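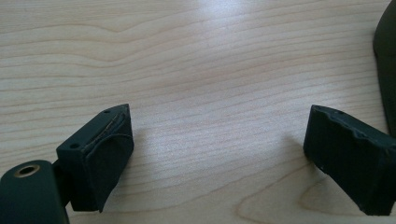
Open fingers over the table. Check the pads before the first take of the day.

Workshop Tips: Recording Good Takes with a Hand-Held Gripper

Posted Thursday, March 15, 2018

These are the notes we give to anyone who records at our bench in Fovatstead. The takes go into the Hiserton set, which is used to train an arm to pick up, turn and pass small parts. Most of what is here was learned by throwing takes away. Of the first 1,138 we recorded, 147 had to be pulled, and nearly all of those had one of the faults listed below.

The tips are in the order you will need them.

Setting up the table

Clear it completely. A pencil or a coffee ring that sits in the same spot for a whole session becomes part of what the system learns, and it will miss it when it is gone.

A plain wood top works well. Pale wood gives good contrast against dark fingers. It does shine, though. Run one short test take, play it back and look for a white patch where the grain disappears. A small patch near the far side does no harm. If it sits where the fingers close, turn the table or move the lamp until it slides off to one side. A sheet of baking parchment taped over the lamp also helps, as long as the lamp is the LED kind and stays cool.

Don't cover the table with a cloth. Cloth wrinkles, the parts catch in it, and you end up with a lot of takes of somebody freeing a wheel from a fold.

Wipe with a dry microfiber rag. Spray polish makes the glare worse and gets on the pads.

Looking after the pads

The pads are soft and they wear. Edges go wavy first, then they start to chip. A wavy edge is fine to record with. Change the pad when a part slips twice in a row during a normal squeeze, or when the face has gone shiny.

Dust shows up on dark pads as pale specks. Press a strip of masking tape on the face and lift it straight off. Do not rub, and do not use alcohol, which dried ours out inside a week.

Change both pads of a pair together. One new pad against one old one pulls the part sideways as the fingers close -- you can feel it in the handle.

Write the change in the log with the take number. We skipped this for the first month and later could not tell which takes were made on which pads.

Screws and inserts

The brass inserts in the plastic are there so the screws have metal to bite on. They will still pull out if you lean on the driver. Use the short hex key, hold it by the short end, and stop when it is snug. If an insert turns with the screw, stop and put the gripper on the repair shelf. Glue is a repair for the weekend, with a full night to set.

Check for wobble at the start of each session. Hold the body in one hand and try to rock each finger with the other. A little give in the pads is normal. Give at the joint is a loose screw.

Starting a take

Begin with the fingers open and nothing between them. Hold still for a slow count of two, then move. Those still seconds are what the sorting script looks for, and a take without them has to be trimmed by hand.

Open to full width each time, even for a thin part. Half-open starts were the second most common reason for a pulled take.

Keep your free hand out of the way until it has something to do. Hands that hover near the part and then leave are hard to label.

Choosing parts

Pick things that weigh enough to stay put when nudged. Our Arruda box has skate wheels, hinge plates, drawer knobs, short pieces of pipe and a few plastic caps. Each part gets its own numbered bag. Return it to the bag when you finish, or it will be on the floor by lunch.

Clear plastic deserves its own session. It looks different from every angle and picks up every light in the room, so the system needs more examples of it than of a plain part. We set a target of 200 takes for each clear part and 102 for each solid one. Move the part to a new starting spot each time, and turn it so that any printing points a different way.

Rims and tires grip better than smooth plastic. If a wheel keeps popping out, you are probably squeezing above or below the middle of the rim.

Working with two grippers
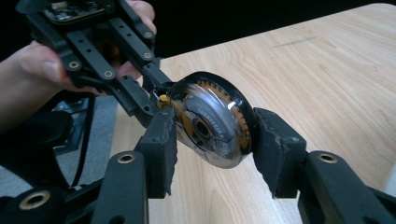 Two-gripper work on a clear skate wheel. One pair of fingers has the wheel by its edges and the second gripper comes in from the left.

Two-gripper takes are slower, and most people need an hour before theirs are worth keeping. A few things shorten that hour.

Decide which gripper is holding and which is approaching before you start. Say it out loud if that helps. When both move at once the take is usually no good, because the part shifts in one pair of fingers just as the other pair arrives.

The holding gripper stays as still as you can keep it. Tuck that elbow against your ribs. Resting the wrist on the table edge is allowed; resting the gripper on the table is not.

Come in from the side, slowly, and leave room for the tips. Two sets of hard plastic knocking together will chip a corner sooner or later, and it jars the part.

For a wheel, pinch it at opposite sides of the rim and leave the face free. The second gripper then has somewhere to go, and the hub stays in view for most of the move.

On a handover, close the second gripper fully, wait a beat, and only then open the first. New people nearly always open too early. If the part drops, let it drop and finish the take in the normal way with both grippers open. Mark it D in the log. Dropped takes are kept in their own folder and we do use them.

Watch the cable. Let it hang in a loose curve on the side away from the part. A cable pulled tight will tug the gripper just as you try to hold steady, and one that swings across the part spoils the view. We clip ours to the sleeve at the elbow with a Driltix cord clip, but a clothespin does the same job.

Keep fingers off the circuit board. Hold the gripper by the bars, far enough back that your knuckles don't cover the tip.

How long to record

Forty minutes, then a break. Grip strength goes before you notice it, and tired takes have a shake in them that shows up clearly on playback. Swap hands after the break if you can use both.

Do not try to make every take perfect. A slow approach with a small correction halfway is a useful example. A take where you miss, back off and try again is useful too, provided you leave it whole. Takes to throw out are the ones where something happened that has nothing to do with the job: a phone rang and you looked up, the lamp went off, a sleeve dragged the part along.

Vary your path. After thirty takes the hand wants to do the same move every time. Come in higher, come in lower, start from the other corner.

At the end of the session

Play back the first take, the last take and any three in between. Look for glare, for a pad that has slid, and for the still seconds at the start.

Copy the files before you unplug anything. Check that the number of files matches the number in the log, and sort out any difference that day while you still remember what you did.

Store the grippers with the fingers open. Pads left pressed together overnight take a set and stay flat for the first half hour of the next session. Hang them from the pegs or lay them on their backs in the tray.

Put a fresh strip of tape on the roll holder for whoever is next, and write your last take number on the whiteboard.

The list of parts still short of their target is taped inside the cabinet door. It will be redone in May, when the pipe pieces are finished.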